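Open Day at the Barroso Workshop: Questions and Answers

The workshop at Midberg opens its doors in October. Visitors can see the Stostier project, in which a robot arm works on desktop computers that have reached the end of their use. These are the questions we get most often by email and at the front desk. If yours is missing, the contact details are at the bottom of the page.

At the Stostier bench: a desktop tower on its side with the cover off, and the gripper over the board.

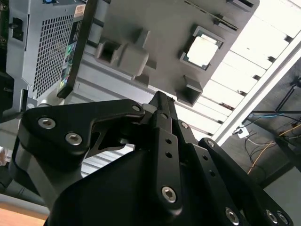
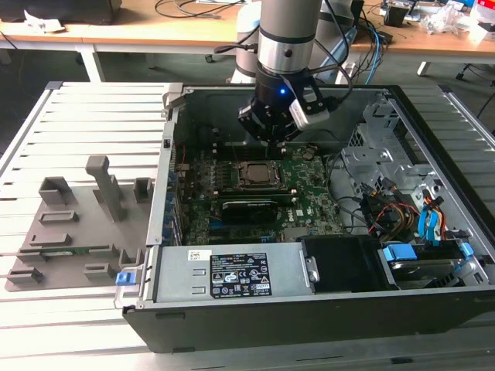
The visit

When can I come?
The workshop is open from 10 am to 4 pm. Demonstrations at the Stostier bench start on the hour, with the last one at 3 pm. There is no demonstration at 1 pm, when the people running it have their lunch.

Do I need to book?
You need to book a demonstration. You do not need to book to walk round the rest of the building, have a coffee or look at the display boards. Bookings are made through the form on the open day page, and you will get an email with your time. Bring the email on your phone or on paper.

How many people can watch at once?
We take 6 people at a time. We tried larger groups last year and those at the back saw very little. If you are coming as a family or a group of friends larger than that, book two demonstrations one after the other and we will put you next to each other on the list.

What does it cost?
Nothing. Parking is free too.

How long should I allow?
A demonstration takes 25 minutes, including questions. Most people who also look round the building are with us for 90 minutes.

What if I am late?
We start on time. If you miss your slot, go to the front desk and they will try to fit you into a later one. We cannot promise a place.

The demonstration

What does the robot do?
It takes parts out of a desktop computer and puts them down in a known place. The work is slow and done one part at a time. In a full run the operator removes the cover and the processor cooler beforehand, and the arm then deals with what it can reach from above: memory modules, cards and, on a good day, the processor.

Where do the parts go?
Into printed holders beside the computer. We make these ourselves on a 3D printer. Each slot is shaped for a certain kind of part, so the arm does not have to guess where to set it down or which way round it should be. The holders are changed often. If you came last year you will notice that the layout is different.

Why is the computer on its side?
With the cover off and the case lying down, the main board faces up and the arm can come at it from above. A few makes of case would be easier to work on standing up, but we have kept to one position so that results can be compared.

Is the robot working by itself?
Partly. Some steps run without anyone touching the controls, and for others an operator guides the arm by hand or from a controller. The person giving the demonstration will say which is which before each step. We would like visitors to know this, as videos of robots often leave it out.

Will it work every time?
No. The project has logged 434 attempts at lifting out a memory module with the present gripper, and 77 of them failed. Usually the module was gripped too high and slipped. When that happens during a demonstration the operator stops the arm, resets it and tries again. You may see this two or three times in one session.

Why does it move so slowly?
We run the arm at reduced speed whenever there are visitors. It is also quite slow on an ordinary day. The clips on a computer board are small and a fast movement breaks them.

Does anything get broken?
Yes, now and then. Bent pins and snapped clips are the usual damage. The computers we use are ones their owners have finished with, and none of them goes back to anybody.

Is the computer switched on?
No. It is unplugged before it goes on the bench and it stays unplugged. You will see plenty of cables in the case and round the bench all the same. The ones in the case belong to the computer, and some of them get in the way of the gripper. Loose cables are one of the harder things for the arm to deal with, and the operator moves them aside by hand.

Can the robot undo screws?
Not at this bench. A powered screwdriver is being tried in another room, which is not part of the open day.

How does it know where things are?
It uses cameras. Some look at the bench as a whole and one is mounted close to the gripper. You can see the views on a monitor during the demonstration. Ask the operator to leave a picture up for longer if it goes by too quickly.

What happens to the parts afterwards?
Working memory and drives are tested. Drives are wiped first. Parts that pass go into machines we use for practice, and the rest goes to a recycling firm with the empty cases.

Could I bring my old computer for it to work on?
Please don't bring it on the day. We have no room to store computers and no one free to book them in. If you have desktop towers to give away, email us first with the make and model. We do not take laptops, all-in-one machines or monitors.

Safety and access

How close can I stand?
There is a yellow line on the floor, and visitors stay behind it while the arm has power. When the arm has been shut down at the end of a session, the operator may invite people to come closer and look at the gripper.

Can I touch the robot?
Only when it is shut down and only if the operator says so. Please leave the computer parts alone, because some have sharp edges.

Is it suitable for children?
Children of eight and over can watch with an adult. Younger children are welcome in the rest of the building. There is a table in the entrance hall where they can take an old keyboard to bits with their hands, and it has been popular in past years with adults as well.

Is it noisy?
The arm is quiet. The fans in the equipment cabinets hum all the time, and the extractor in the print room next door can be loud when the door is open. If noise is a problem for you, ask for the 10 am session, when the print room is not in use.

Can I get in with a wheelchair?
Yes. The Promholm Road entrance is level and the Stostier bench is on the ground floor. The first-floor display is reached by a lift. The accessible toilet is to the left of the front desk.

Can I sit down?
We have stools behind the line. Tell us when you book if you need a chair with a back.

Can I take photographs?
Yes, of the bench and the robot. Please ask before you photograph people, and do not use flash. It upsets the cameras and the operator will have to start the step again.

Schools and groups

Can I bring a class?
The open day is not set up for classes. We run separate school visits in the spring term for pupils in years 9 to 13. These last a morning, and pupils get a turn at moving the arm from the controller.

Do you bring the robot to schools?
No. It is bolted down, and it takes most of a day to set up again after it has been moved. We can send someone to talk, with a gripper and some of the printed holders for pupils to handle.

My group has particular interests. Can you change the talk?
Within limits. If you tell us in advance that you are mostly interested in recycling, or in programming, or in how the holders are designed, the operator can spend more of the time on that.

Getting here

How do I get to the workshop?
Use the entrance on Promholm Road. The entrance on the canal side is kept locked. The bus from Midberg station stops opposite the gate, and the walk from the station takes a quarter of an hour.

Where do I park?
In the car park behind the building. There are two marked bays for disabled visitors near the door. If the car park is full, there are spaces on the street further along Promholm Road, but check the signs.

Is there anything to eat?
Tea, coffee and biscuits in the entrance hall. For lunch there is a bakery by the station. Food and drink cannot be taken to the demonstration.

Contact

Who do I ask about bookings or access?
Yolanda Salcedo looks after the open day. Use the contact form and put "Open day" in the subject line. She replies within two working days.

I have booked and cannot come. What should I do?
Use the cancel link in your email, even if it is the same morning. There is a waiting list for most sessions and the place will be offered to the next person on it.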